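Acta de la reunión de agosto -- grupo de demostraciones, proyecto Sernari

Empezamos a las 16:40, yo tomando notas otra vez. Primer punto, la tarea del cajón: cubo azul, cajón de abajo, todo por control remoto. Ehab El Ouafi pide que repitamos el juego entero, que los tirones del mando se notan muchísimo en las trayectorias. A mí me duele, pero vale, repetimos.

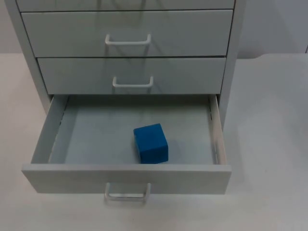

Quedamos en 60 demostraciones, en turnos de 40 minutos y con dos personas al mando. Nic Aodha prefería guiar el brazo a mano y lo discutimos un buen rato (¡se nos enfrió el café!). Al final, mando para todo y guiado a mano solo en tres pruebas sueltas.
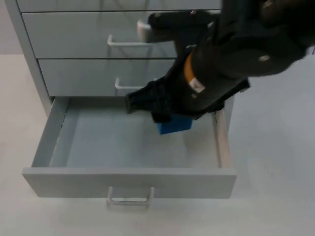
También hablamos de bajar más despacio al acercarse al cubo -- yo soy la primera que va con prisas, lo admito. Plellwood sigue sin contestar sobre los mandos nuevos; les escribo yo. Lo de Hindport queda para la próxima.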